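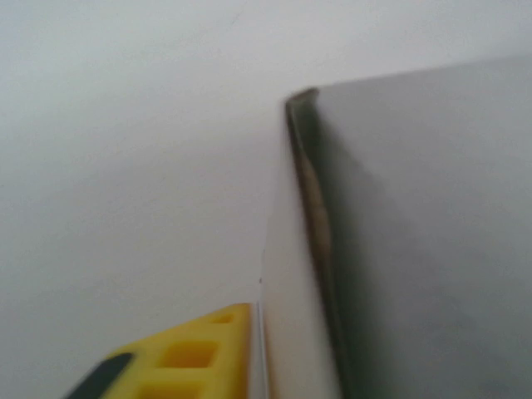

Yellow finger alongside a white panel, wrist view

[cell-planning] Re: Budget lines for the folding cell

On the August order list, Kuo-hua Lam wrote:
> Tzu-hsuan,
>
> I have the draft for the two-arm folding cell in front of me and I'm
> trying to get it down to something I can sign. Three questions.
>
> First, the fingers. You have them down as a recurring item. I had
> assumed they came with the arms and we were done with them.
>
> Second, why are we buying blanks from Plekus when there is a pile of
> used cartons in the storeroom? Cardboard is cardboard.
>
> Third, the enclosure. Nenberg will sell us the arms on a plain bench
> mount for less money. If the walls are there for looks I would like
> to leave them off.
>
> I'd also like to know what you expect to spend in the second year.
> Last time we only budgeted for the first and it caused trouble.
>
> Kuo-hua

Kuo-hua, and the rest of the list,

I'll take your questions in order.

Fingers. A set does come with the arms. It won't last the year, and it may not be the shape we want by the end of it. Pushing against board edges is hard on the pads, and when a pad goes I would sooner change the whole finger than try to glue a new one on. The ladder style with the openings down the body is my preference for side panels. It's bright, so it is easy to find in the wrist video against white board. Flat fingers are better for getting under a flap. I have asked Kirui to quote on both styles so we can order as needed. Please leave the line in as recurring.

Blanks. I did look at the storeroom pile. Most of it has been folded at least once, and a crease that has already been worked bends much more easily than a fresh one. If we set the arms up on used cartons we will be tuning for the wrong thing. The Plekus quote is for 303 blanks, all one pattern, unprinted. The odd number is how their sheets work out. I have no objection to keeping the storeroom cartons for practice runs where the fold doesn't matter. 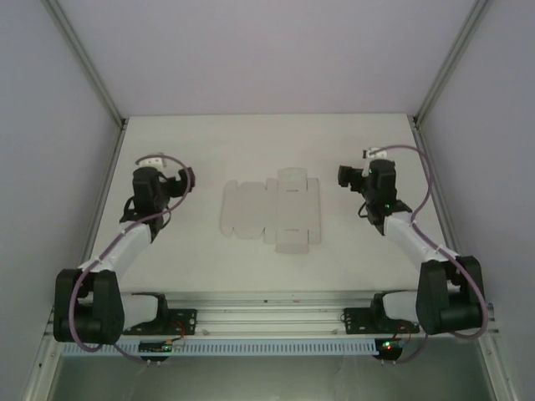

Table space is where I think the draft is still weak. We sized the top for the finished carton, and a finished carton takes up much less room than the blank it's made from. The side panels and tabs all need somewhere to lie before the first fold, and on this pattern the lowest flap already comes down toward the front of the table with the blank between the two arms. Anything larger in the Plekus catalogue would have to be measured against the top before we order it. I'd like a line for a deeper tabletop, even if we mark it optional. The rail can stay as it is.

The enclosure is not there for looks. Plain pale walls give the cameras the same background all day, and they keep people from leaning over the bench while the arms are live. If we leave them off we will end up paying for screens and a guard separately. Nenberg's bench mount price also leaves out the cable duct and the labour to fit it. Once those go back in, the saving is small enough that I would rather not have the argument with the safety office.
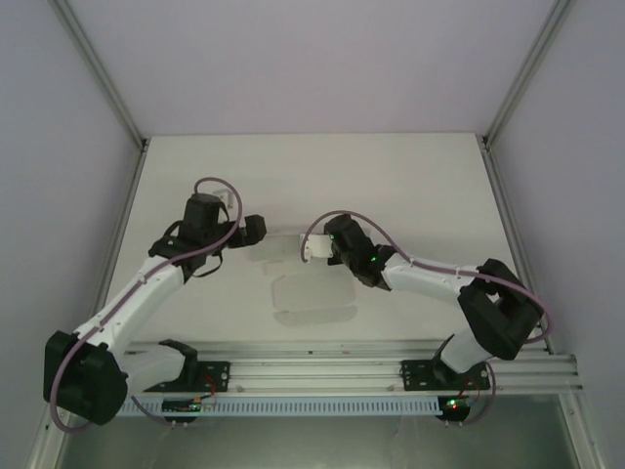 Tzu-hsuan Tam
Equipment planning, Prellano

Second year. I've put in $2,000 for wear parts and consumables. That covers fingers, cable clips, spare cables, tape and one more order of blanks. It doesn't cover a replacement servo. Nenberg's lead time on those is 10 weeks, so we should hold a spare for the wrist from the start and charge it to year one.

The cables are the part I would watch. Each one loops up over the wrist and comes back down along the link, held by small clips, and then hangs below the rail. There has to be slack for the arm to reach, but slack also catches on things. When the two grippers come in close together the loops are up high and out of the way. I'm more concerned about the lower run past the big housings. Spare clips cost very little and I'd double that line.

The tabletop marks easily too. There are a couple of faint grey patches on it, which I take to be from tape or pads. I don't think that justifies a new surface, but if we go for the deeper top we should ask for something that wipes clean.

What I need from you:

- a yes or no on the enclosure
- whether the deeper tabletop can go in as optional
- which cost code to use for fingers

Kirui will hold their price until the end of August. Plekus hasn't given me a date, so I'll ring them next week and post whatever they say to the list. If anyone else has a claim on the storeroom cartons, let me know before I move them.

Tzu-hsuan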